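The arm in bay 12
A home-built sorter takes shape in a shared workshop, one strip of tape at a time 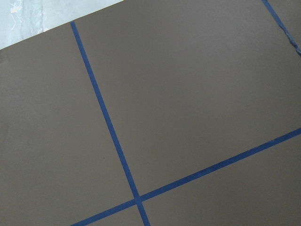

Starting with the table

Xiomara Okafor spent the first month of her robot project without a working robot. She had a box of motors, a second-hand power supply and a rented bay at Wisora, the shared workshop where she has been a member for three years. What she worked on first was the table.

"Everyone wants to see the arm move," she says. "I wanted to know where it was going to put things."

The answer was blue painter's tape. Strips laid across the grey-brown top divide it into rectangles, and each rectangle is a place the arm can be told to go. One is for screws, one for washers, and so on. The tape peels off cleanly when she changes her mind, which she has done twice. She tears it by hand and doesn't fuss over the ends.

The arm is called Prirkia. Its job is to sort the mixed hardware that piles up in any workshop, the jars of odd bolts that people keep for years and never look through. Okafor began planning it in January, after spending an evening hunting for a single matching nut.

What it cost

The full bill so far is £152, not counting bay rent. Most of that went on the six motors and a small camera. The base is cut from an old kitchen chopping board. The joints were printed on the workshop's own machine, and the first set cracked because she had made the walls too thin.

The control program is her own. She started with Fedanis, a set of routines written by another member for a plotter, and kept the parts that deal with smooth starting and stopping. The rest she rewrote over the winter.

Finding the lines

The camera looks down at the table and the program searches for blue. Where two strips cross, it marks a corner, and from the corners it works out how the table sits in relation to the arm. If the table gets knocked, the arm can look again and carry on.

Getting this to work took longer than building the arm. A crease in the tape could throw the line off, and so could a torn end. Evening light from the windows was worse - it shifted the colours enough that the program lost the tape completely. She now runs a check before each session and adjusts the colour range by hand.

She has collected 2000 test pictures of the table and keeps them on a drive labelled Tran, the name of the street where she used to live. Any change to the program is run against all of them before it goes near the motors.

Slow going

Prirkia can pick up an M6 bolt and set it down in the right rectangle, provided the bolt is lying flat. A full run of 32 pieces takes most of a lunch break. Washers are still a problem. The fingers close above them or push them along the table, and Okafor is trying a small magnet on a lever.

"I could sort the jar myself in ten minutes," she says. "I've got a lot of jars, though."

Her next job is a new pair of fingertips with a thinner edge. The drawings are finished and she has booked the printer.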